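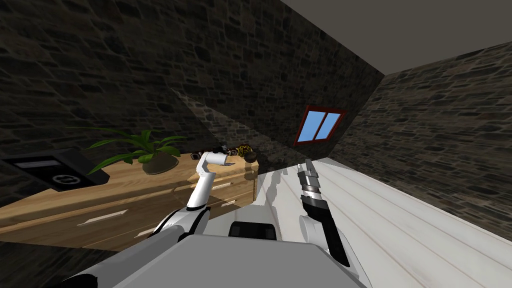

翻译游戏最怕的就是只给你一张表格，她还没坐稳就跟我讲，连菜单都没看。左边一列原文，右边一列空着，前后句谁在说话不知道，男的女的不知道，是在吵架还是在撒娇也不知道，你就往里填吧。

我说等等等等，我录音还没开呢！她说没关系，这段话她跟谁见面都要讲一遍，待会儿再讲一遍也行。

我们约在一家叫Denda的小咖啡馆，周五下午三点，店里只有磨豆机在响。她做游戏本地化做了九年，不愿意在文章里写名字，理由也简单：手上还有两个项目没结款（笑）。我自己是个玩游戏特别看重文字的人，遇到翻译腔重的会直接退回标题画面换英文，所以见她之前准备了满满两页纸的问题，最后大概只用上了半页，剩下的时间全在听她讲故事。

先从她最近刚交稿的《Orkach》聊起吧。Kedora工作室的作品，一个慢悠悠的解谜游戏，没有战斗，玩家在一座老房子里翻旧信、拼日记，慢慢弄明白这家人当年为什么搬走。整个游戏的剧情文本一共1091条，她一个人翻，另外有一位校对。

“1091条听着不多对吧？”她把杯子往旁边推了推，“我朋友都说，哎呀那你两个礼拜就弄完了。我翻了四个月。里面有一封信，奶奶写给孙女的，总共七句话，我改了不知道多少遍。奶奶没念过什么书，但她讲话有她自己的讲究，你翻得太文，她就变成一个老教授了，翻得太土，又像小品里的人。”

我问她最后怎么解决的。她说她给自己的姑婆打了个电话，聊了一个多小时做咸菜的事情，挂了电话就去改稿子。“句子的长短对了，后面就顺了。她们那一辈人讲话，一件事要分三口气说，中间插一句你吃了没有，再绕回来。”

我后来特地去把那封信又读了一遍，真的有一句“你吃过了再往下看”，我第一次玩到那里的时候鼻子酸了一下，当时还以为原文就这么写的。她听了特别高兴，说原文写的是“先坐下来”，她跟编剧商量了好几天，编剧回信说，好，你们那边的奶奶就该这么讲。

说到跟编剧商量，这可能是整场聊天里她抱怨最多的部分，也是她最得意的部分。她和Kedora那边来来回回提问，光提问表就攒了500多条。有些问题特别小，小到她自己都不好意思发：这个“cousin”到底是堂的还是表的？比男主角大还是小？妈妈那边的还是爸爸那边的？

“对方编剧一开始完全不懂我为什么要问这个。他回了一句，有关系吗？我说有关系啊！中文里你不告诉我，这个人我就没法叫！”她笑得杯子都在晃，“后来他专门给我画了一张家谱，画完他自己发现有个舅舅的年龄对不上，比他妈妈只小四个月。他就回去把剧情改了。”

所以翻译还顺便帮人家抓了个漏洞？

“经常的事。你想啊，谁会一个字一个字地读完全部文本？玩家跳着看，测试的人盯着功能看，编剧自己写到后面也忘了前面。真正一行不落读完的，常常就是我们。”

接着我问了一个可能有点冒犯的问题：玩家骂翻译的时候，你看不看评论？

她说看，每条都看，看完睡不着。早几年她接过一个活，一款叫《Kingi》的经营游戏，212个道具名，客户要求三天交，没有图，没有说明，连哪个是吃的哪个是穿的都没标。她把一种糕点翻成了帽子。“因为那个词两个意思都有，它前面一条是围巾，后面一条是手套，你说我会怎么猜？”游戏上线以后，玩家截图到处传，角色过生日，大家围在一起高高兴兴地切帽子。

我实在没忍住，笑了好半天。她说你笑吧，现在她也能笑了，当时真的想改行，简历都写好了，准备去教小朋友英语。让她留下来的也是一条评论，有个玩家说，虽然切帽子很离谱，但是渔夫老头讲话好像我外公。她把这句话抄下来贴在显示器边上，搬了两次家都还在。

后来帽子改回去了吗？我问。

“改了，改了以后居然有人来抗议，说要把帽子还给他们。”开发组第二年一月份出了个更新，真的加了一顶可以吃的帽子，算是官方认领。

聊到这里咖啡已经续了一轮，我们开始讲钱。行业里现在普遍还是按字数算，她觉得对长对话还算公平，对短文本就很荒唐。一个按钮上两个字，她可能要想一个下午，因为框就那么宽，英文写的是一整个短语，德文都已经溢出去了，中文虽然占地方小，可是小也有小的麻烦，太短了像没写完。“‘继续’和‘接着走’，差一个字，气氛差很远的。按字数算，我想一下午挣两个字的钱。”

她现在接活会先问三件事：能不能玩到游戏，能不能直接问编剧，最后能不能上机看一遍。三个都不行的就不接了。我问会不会因此少很多活，她说会呀，去年最闲的时候连着六个星期没事做，在家把阳台上的番茄种得特别好。

“但是你没玩过，翻出来的东西就是飘着的。比如一句‘小心’，前面是悬崖还是刚拖过的地？语气完全两样。”

她试玩《Orkach》的时候会开着一个文档，走到哪里记到哪里，什么时候天黑，什么时候音乐停，停了多久才有人说第一句话。她给我看了其中一页，密密麻麻的，有一行写着“这里不要用感叹号，她累了”。我问能不能拍下来，她说不行，字太丑。

我又问她，中文玩家和别的地方的玩家比起来，有没有什么特别的口味？她想了挺久，说中文玩家对名字特别上心。人名地名用哪几个字，音译还是意译，能吵上好几页。有一回她收到一封长信，她数都没数，对方自己在结尾写明了，全文768个字，只为论证某个村子的名字应该用“坞”而不用“屋”。

你被说服了吗？

“说服了！人家查了地形的，那个村子三面是山，当然是坞啊！我第二天就提了修改。”她说这种信她一年能收到几封，全部存在一个文件夹里，心情不好的时候打开看看，比骂人的评论好看多了。

关于机器翻译我本来写了五个问题，刚念了第一个，她就摆手，说这个题目她在饭桌上讲得太多，家里亲戚每年过年都要问她是不是快失业了。她只讲了一句：现在有的客户发来的“原文”，自己就是机器翻过一道的，她得先猜出它原来想说什么，再翻。我问这种活价格怎么算，她说要加钱，对方一般会很惊讶。

快走的时候我让她推荐一点给新人的练习，我以为她会说多读书之类的，结果她让大家去坐公交车，坐长一点的线，别戴耳机，听后排的人怎么打电话。“人生气的时候根本不会讲完整的句子，‘你这个人你真的是’，就完了，后面没有了。可是你看好多游戏里的人，生气了还主谓宾齐全，多累啊。”

我回家那天坐的就是公交车，后面一位阿姨跟人讲了一路的被套，说买大了一号，退也不是，留也不是，讲到后来自己笑起来了。我把耳机摘下来听了七站，坐过了两站。

录音整理完我发给她看，她改了四处，三处是标点，还有一处要我把“本地化专家”删掉，换成“做翻译的”。已经换了。她另外托我问问读者，《Orkach》第三章阁楼上那张字条，大家觉得末尾留个“吧”字好还是不留好，下个补丁之前她还来得及改。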